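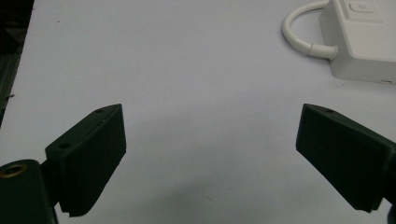 Open day at Dredthorpe: the gripper table

In October our evening class visited the open day at the Dredthorpe workshop. We were 58 visitors, so they divided us into groups of 10, and each group stayed a while at every table. I liked the gripper table most. Our guide there was Piyumi Majumder, who speaks calmly and answers also the very simple questions.

The work looks easy at first. A person takes one gripper in each hand and does a small task with a thing from any office, and the movements are recorded so that a robot can learn from them later. Piyumi told us that their plan is 1020 recordings for this winter. I asked if her arms become tired – yes, she said, after lunch especially.
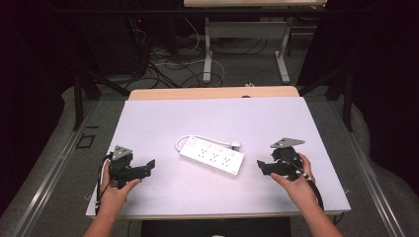

Two grippers, one power strip and its white plug.

Gebremedhin Weldu from our class was the first who wanted to try. He repairs watches, and he still found it strange to work without feeling with the fingertips. When my turn came I was holding the handles much too hard. You should hold them lightly, like a cup of tea.

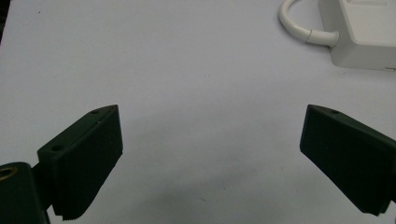
Maricica Matei, class secretary

The green fingers are wide open, with the small teeth along the lower edge of the left one. I asked about the brass ring, and it is there for a screw.

Thank you to Piyumi and her colleagues for their patience with us. Who would like to come to the next visit can write their name on the list by the classroom door.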